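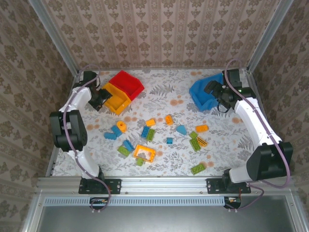 November
By Bevan Sheehan

Teaching by hand takes up most of the working day on the second floor at Otico now. The operator holds a pair of lead arms, the two arms on the bench copy whatever the lead arms do, and the joint positions are saved along with the video. Each pass from start to finish is one recording. The current task is clearing up toy bricks, with a red bin and a yellow-orange one toward the back left of the mat and a blue fabric bag toward the back right, one gripper starting by the bins and the other over the bag. The mat has a printed pattern of leaves and flowers, and the walls are papered. We change both every so often so that the trained model sees more than one background.

The instruction for this task is short. Bricks go into the bins, one at a time, and the bag is to be held open by one arm while the other drops in whatever the sheet says. The sheet changes with every batch. Operators should read it before they pick up the lead arms, and they should read it again after lunch.

New operators get 3 practice sessions before anything they record is kept. The first is spent on single bricks only. Most people close the gripper too early, because there is no feeling in the lead arms when the fingers touch something, and it takes a while to trust the view. Flat bricks with room on each side are the easiest. Two bricks pressed together are harder, and we ask people to nudge them apart first and then pick. That nudge is part of the task and should stay in the recording.

The bag takes the longest to learn. Fabric folds differently every time, so please don't try to repeat a grip that worked on the last pass. Bring the gripper in low, take one edge, lift a little and wait until the cloth stops moving before the other arm comes over. If the edge slips, take it again and carry on. A recovered slip is useful to Quinlan, our training group, and they have asked for more of them. A recording where the arms touch each other should be stopped and marked bad.

Between passes, scatter the bricks by hand with both arms at rest. Don't lay them out in rows. Turn a few on their sides and leave one or two well away from the rest, near the front. The bins can be moved within reach of the left arm.

Sessions are 2 hours with a break in the middle. The bench log is still kept in Rinar, and the batch sheets have moved to Getitz, where you will find them under the task name. Anyone who can't see the new folder should write to me and I'll add them. Cable checks are done at the start of each session: run both arms through their full reach once and watch that the purple cables don't pull tight at the elbows.

Batch 9 is finished and has gone to training. Batch 12 will be the last one with bricks, and the task after that is folding small towels.

Contact: Bevan Sheehan, second floor bench | © Otico | Back to top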